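小工作间收拾与保养的几条做法

家里的工作台不大，东西却越积越多。下面这些做法是几年里慢慢攒下来的，有些是自己试的，有些是读者来信讲的，按想到的顺序写，没有分类。 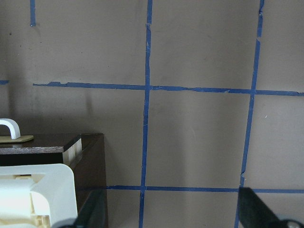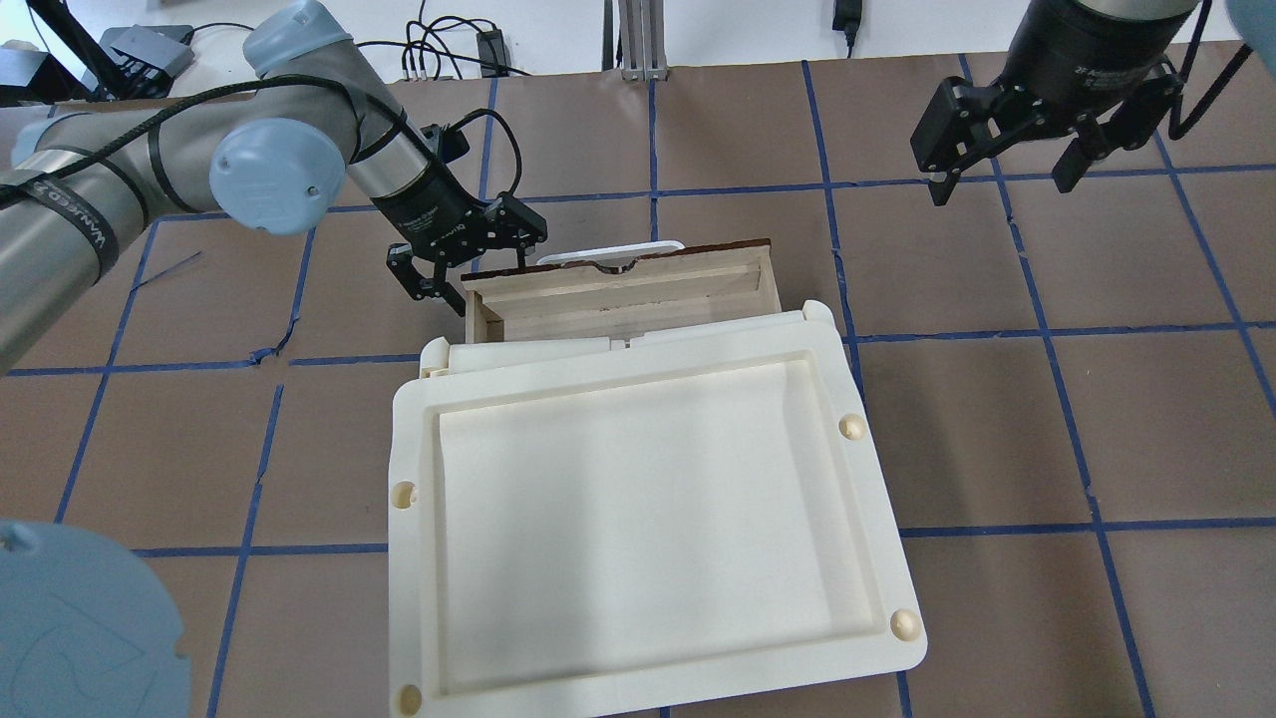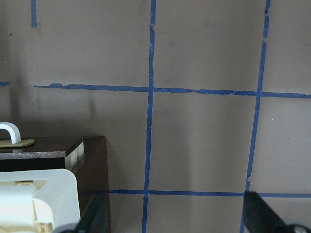

蓝色胶带贴的格子

收拾零件之前，先把一个抽屉整个倒空，不要一边翻一边放。倒出来的东西分三堆：常用的、一年用一两次的、认不出来的。认不出来的单独装袋，写上月份，到下一个二月还没用上就处理掉。摊开的时候最怕混，可以用蓝色胶带在台面上贴出方格，一格放一种，贴得有点歪也不影响使用。第二张图里那种浅色的浅底托盘适合放正在用的小件，四周有高起的边，螺丝不容易滚出去。分完以后再量抽屉，按量出来的尺寸裁隔板。

胶带的事再多说两句。贴之前把台面的灰擦掉，木屑多的地方先用刷子扫，再用半干的布抹一遍，等干了再贴。撕的时候往回折着慢慢拉，角度压低一点，不要垂直往上扯。贴久了的胶带会留胶，用吹风机低档吹热，趁软揭起来，剩下的胶印用一点食用油擦，再用洗洁精水擦净。刷过漆的面先在不显眼的角落试。

木抽屉发涩，先看是哪一边磨亮了。磨亮的地方就是卡的地方，用细砂纸顺着木纹轻轻打几下，再涂白蜡烛。蜡要涂在滑道和抽屉底边两处，只涂一处效果差很多。不要用食用油，会吸灰，过一个夏天就发黏。梅雨天抽屉发胀的，先别急着刨，等天气干了再看，Nerea Arroyo来信说她家的抽屉刨过以后，冬天松得直晃，后来只好在侧面补了一条薄木片。

凿子和小刀钝了，不一定要换。先用粗一点的磨石把缺口磨掉，再换细的，最后用3000目的砂纸垫在玻璃板上推几下。砂纸喷一点水就能吸在玻璃上。推的时候只拉不推回，刀面贴平，手不要抬。磨完涂一层薄油，刀口套上旧水管剪的一小截。

手锯生锈，拆下锯条，放进白醋里泡10分钟，用旧牙刷顺着齿刷。锈重的多泡一会儿，中途拿出来看看。泡完用清水冲，马上擦干，再用吹风机把齿缝吹透。木柄不要沾醋，拆不下来的就用布蘸着擦。

白胶的瓶口总是堵。用完把瓶口擦干净，插一颗不锈钢螺丝进去，下次拧出来就通了。普通铁钉会生锈，把胶染黄。胶冻过以后常常结块，拉不开的就不要再用在受力的地方。大瓶胶买回来可以分到500毫升的小瓶里，瓶身写上开封的月份。

工作间的潮气，开春最明显。铁工具放在有盖的盒子里，放一包干燥剂，干燥剂变色了就换或者按包装上的说明烘干。砂纸受潮会卷，平放，上面压一块板。电动工具的电池不要留在机器上过冬，取下来放在屋里阴凉的地方，电量留一半左右。

沾了油的抹布不要团成一团丢进垃圾桶，特别是擦过亚麻籽油、木蜡油的。摊开晾在户外不着火的地方，完全干硬了再丢，或者先浸在装水的铁罐里，盖好盖子。

标签用铅笔写在纸胶带上，比油性笔好改。贴在盒子的短边，抽出来之前就能看见。标签上写规格，别写用途，写“修椅子用”的那盒，过两年自己也想不起是什么尺寸。

Wulan Chong问过旧果酱瓶能不能装螺丝。可以，把瓶盖用两颗短螺丝固定在搁板底下，瓶子往上拧。只用一颗的话，拧瓶子时盖子会跟着转。装得太重的瓶子还是放在下层。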